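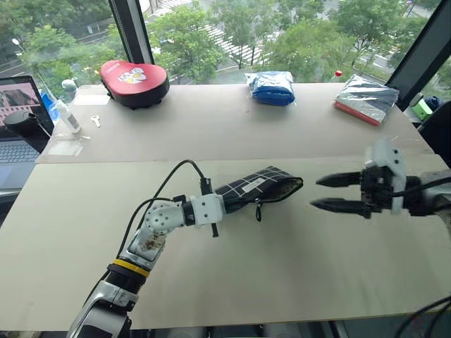 Dzifa Asamoah wrote in to ask whether a soft zip pouch is worth buying when a freezer bag does the same job for pennies. She has been through three pencil cases in two years and the zipper went first on each of them. It's a fair question, and it is most of what I wanted to find out with the black grid one.

The pouch is sold by Trandano as their grid pencil case. It is black with thin white lines, a small white label near the top edge and a lighter lining. I have used mine since September for pens, a short ruler, a glue stick, charging cables and, for one trip, a toothbrush and razor. I paid for it myself.

Size and capacity

The listing says it holds 40 pens. I tried it with ordinary ballpoints and got all 40 in, but the zipper had to be coaxed over the last stretch and the pouch came out as stiff as a rolling pin. With 25 or so it closes with one hand and still bends enough to fit down the side of a backpack. If you carry markers, figure on half that.

It is one open compartment. No loops, no inner pocket, no mesh. I don't mind this for pens. For small things like erasers, SD cards or spare leads it's a nuisance, and I ended up putting those in a mint tin and dropping the tin in with everything else. The Hellia case I had before this one had a flap pocket inside the lid and I do miss it.

An unsharpened pencil goes in lengthwise. A 12-inch ruler doesn't, and neither does a full-size pair of scissors unless you lay them on a slant. Six-inch ruler, fine.

Zipper

Dzifa's main concern, and mine. The zipper is nylon coil, and it runs smoothly for most of its length. There is a slight catch at the closed end where the seam allowance sits too near the teeth. It has been there since the first day and has not gotten worse. A bit of pencil lead rubbed on the coil helped for a week or so.

The pull is long enough to grab with cold fingers and hangs free when the pouch is on its side. It swings around in a bag and makes a small ticking noise against a water bottle. I tied a short piece of cord to it and the noise stopped.

I opened and closed it 60 times in a row one Friday evening, half full, to see whether the slider would start to separate from the coil behind it, which was how the Hellia failed. It didn't. That's a small test and I can't tell you how it will be in two years.

One complaint I have seen in other reviews is that the zipper creeps open in a bag. Mine has done this a few times, always when it was packed too full. An open inch is enough to lose a pen cap.

Fabric and lining

The outside is a flat woven cloth, a little slick to the touch. The white lines are printed and not woven in. On the corners of mine they have started to fade to gray where the pouch rubs against my laptop charger. On the flat sides they still look new. If you want something that keeps its looks, a plain one would probably age better.

The lining is where ink shows. I had a gel pen leak in October and there is a blue patch at one end that I have not been able to get out with dish soap or rubbing alcohol. A dark lining would have hidden it. On the other hand, a pale lining makes it a lot easier to find a black pen at the bottom of a black pouch — I'd keep it the way it is.

Washing

The label says hand wash, cold. I did that once and it took a full day and a night to dry, with the zipper open and a wooden spoon propped inside. Then I put it through the washing machine in a mesh bag, on cold, and it came out the same as before apart from some curling along the seam by the label. I would not put it in the dryer.

Against the others I have owned

The Hellia was a hard-sided case. It protected things better, and a fountain pen could ride in it without worry, but it took up the same space whether it was full or empty. The zipper separated after a school year and a bit.

The Ansah roll is the nicest of the lot to use at a desk because everything has its own slot. It's slow, though. You have to untie it, unroll it and find room for it, and on a bus that is hopeless. It also cost more than twice as much.

The Lomix pouch is the closest match. Same shape, same single compartment, slightly thicker cloth, and a metal zipper that I think will outlast the nylon one. It weighs 74 grams empty on my kitchen scale and the Trandano feels lighter in the hand, though I didn't write down the figure when I weighed it. The Lomix zipper is stiff enough that I stopped closing it, which defeats the purpose.

And the freezer bag. I used one for a month, to be fair to the question. It works. You can see what's in it. The seal gives out once it gets grit in it, sharp pencils go through the corners, and it took 2 bags to get through the month. For a child who loses everything, I'd still say use the freezer bag.

Who it suits

Anyone who carries a modest number of pens, or a couple of cables and an adapter, and wants them in one place. It also does well as an overnight toiletry pouch as long as nothing in it can spill, given that the lining is only cloth.

Skip it if you need to sort small parts, or if you carry anything that shouldn't be squashed. I cracked a plastic protractor in it by leaning on my bag.

Rating

Four out of five. I took off one point, half for the catch in the zipper and half for the fading on the corners. I have since bought a second for cables, and the catch is there on that one too, in the same spot.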